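Folding on the bed, and other bad habits
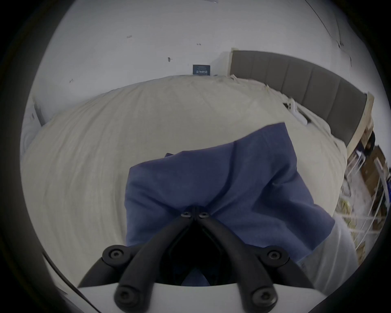 Evie Whitlock

I do all my folding on the bed. I know there are people with a proper table for it, and a shelf for each kind of thing, but I've got a bed, and it's flat (more or less) and the right height if I don't mind my back complaining a bit.

It was the turn of the blue cloths this week. I'm fond of them. They're a nice middling blue with a bit of texture, and they get used for everything: bread, spills, wrapped round a hot dish, tucked under somebody's chin when there's soup. I've got far too many now. It started with a set from the market and then my friend Magdolna was clearing out her mum's kitchen and turned up at my door with a carrier bag of them, and I've never been able to say no to a carrier bag.

The trouble with the bed is the duvet. Ours is the cream one with no opinion about anything, and you'd think a pale background would help, but it's so puffy that whatever you lay on it slides into a dip. You smooth out one corner and the opposite one creeps back up. I've tried a big tray on top, I've tried a bit of board, and I always end up going back to plain bed and grumbling.

My way of doing it, for anyone who cares: pick the cloth up by the middle first and give it a shake so it hangs, then find two corners, then lay it down. If I start with it flat I spend ages chasing the edges. Fold in half, then in half again, then thirds if it's going in the kitchen drawer, because that drawer is shallow and sticks if you so much as look at it. Magdolna rolls hers and stands them up in a basket. They look lovely at her house. I tried it for a fortnight in November and they'd all come undone by teatime — I think my basket is too wide.

And no, I don't iron them. I did once, before my in-laws came, and it took 43 minutes, and then Raffaele used the top one to wipe the bike chain.

The other thing about folding on the bed is that it has to be finished by bedtime. I used to think that was a good thing! A sort of deadline. What happens is that at 11 at night the whole lot gets scooped up and put on the chair, and in the morning it goes from the chair back to the bed, and by the second day I can't tell what's clean. So the new rule is that I only bring up what I can fold in 30 minutes, and the rest stays downstairs. It's going quite well so far. There's a pile of socks on the stairs I'm not counting.

Next job is the bedding itself. The white sheets never want to stay put and I have yet to fold a fitted one into anything other than a lump. If you've got a method that works without a second person holding the other end, put it in the comments and I'll try it at the weekend.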